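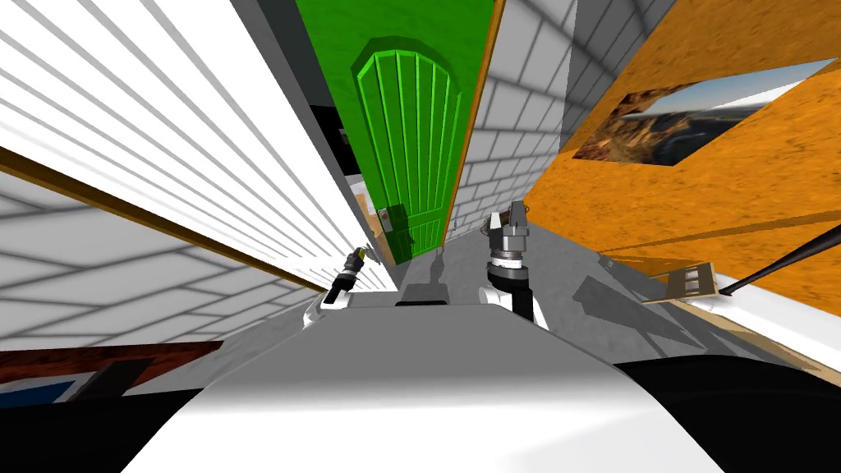

Last changed: July

What is a ceasefire?

When there is a war in the news, you may hear that the two sides have agreed to a ceasefire. A ceasefire is an agreement to stop fighting. The word comes from an order given to soldiers: "Cease fire!" It means "Stop shooting!"

A ceasefire can last a few hours or many years. It can cover a whole country or just one town.

Is a ceasefire the same as peace?

No. During a ceasefire the fighting stops, but the argument that started the war may still be there. Both sides usually keep their soldiers and their weapons. They may still disagree about where a border should be, or who should run a town.

A peace treaty is a bigger agreement. It tries to settle the argument itself, and it is meant to end the war for good. Peace treaties take a long time to write. A ceasefire often comes first so that people can talk while no one is shooting.

You might also hear these words:

Truce: a stop in the fighting, often a short one. Many people use "truce" and "ceasefire" to mean the same thing.

Armistice: a formal agreement between armies to stop fighting. The armistice of 1918 stopped the fighting in World War I. The main peace treaty with Germany was signed the next year.

Humanitarian pause: a short stop so that food, water and medicine can get to people who need them, or so that people can leave a dangerous place.

Who decides?

Leaders of governments or armed groups have to agree. Sometimes they meet in the same room. Often they don't want to, so another country or organization helps. A person who helps two sides talk is called a mediator. The mediator carries messages back and forth and suggests ideas, and should not take sides.

Bülent Eren worked as a mediator for many years. He remembers one set of talks where the two groups stayed on different floors of a hotel.

"I used the stairs all day," he says. "One side would change a single word, and I would take the paper up. Then the other side would change it back, and I would take the paper down. My knees hurt, but they were reading the same paper. The week before, they would not even do that."

What is in the agreement?

A ceasefire can be as simple as a promise made over the phone. Most are written down, and the details matter a lot. The paper usually says:

— the exact time the shooting has to stop, and which clock to use if the sides are in different time zones
— where it applies, often with a map
— what soldiers may not do, such as firing, flying drones or moving closer to the other side
— how long it will last
— who will check
— what happens if someone breaks a rule

Some agreements set up a buffer zone. A buffer zone is a strip of land between the two sides where their soldiers are not supposed to go. In the Ronden valley, the buffer zone followed the Lam River and was up to 600 meters wide. Near the town of Halex it was so narrow that people on one side could hear dogs barking on the other.

Who checks?

People called monitors or observers. Some work for the United Nations, and others work for groups of countries or are chosen by the two sides. Many monitors do not carry weapons. They drive along the line, talk to people who live nearby, look for damage and write reports.

Taner Akgül was a monitor in the Ronden valley. His team wrote 1030 reports while he was there. Most of them were short.

"People think we saw battles," he says. "Mostly we saw a truck parked where it shouldn't be, or a new trench, or we heard one shot and had to find out where it came from. A lot of the time it was a farmer scaring birds. You still write it down."

Monitors can't force anyone to stop. What they can do is tell both sides, and sometimes the whole world, what they found. That makes it harder for one side to break the rules in secret or to blame the other side for something it did not do.

Why do ceasefires break down?

Sometimes one side never meant to keep the promise and only wanted time to rest or bring in more weapons. Sometimes it is a mistake. A soldier may not have heard about the agreement, or may think he is being attacked when he isn't. If the other side shoots back, the fighting can start again quickly.

To stop this from happening, many agreements include a hotline. A hotline is a phone or radio link between commanders on each side. If something goes wrong, they can call each other and ask what happened before they do anything else.

The first ceasefire in the Ronden valley lasted 3 days. The second one held for 739 days, and by then the two sides had started work on a longer agreement.

What is it like for people who live there?

It depends on the place. Shops and schools may open again. Workers can fix power lines and water pipes. Families who left may come back to see if their home is still standing, though some have to wait because mines or unexploded bombs are still in the ground. Those have to be cleared by trained people — children and adults who find something strange on the ground should never touch it. They should move away and tell someone.

People can still feel nervous, even when it is quiet. They don't know if the quiet will last.

What if the news makes me worried?

Lots of people feel worried when they hear about war, including adults. You can talk to a parent, a teacher or another adult you trust. It is also fine to turn the news off and do something else for a while.

Words to know

Buffer zone: land between two sides where their soldiers should not go
Mediator: a person who helps two sides reach an agreement
Monitor: a person who checks that the rules are being followed
Treaty: a written agreement between countries
Violation: breaking a rule in an agreement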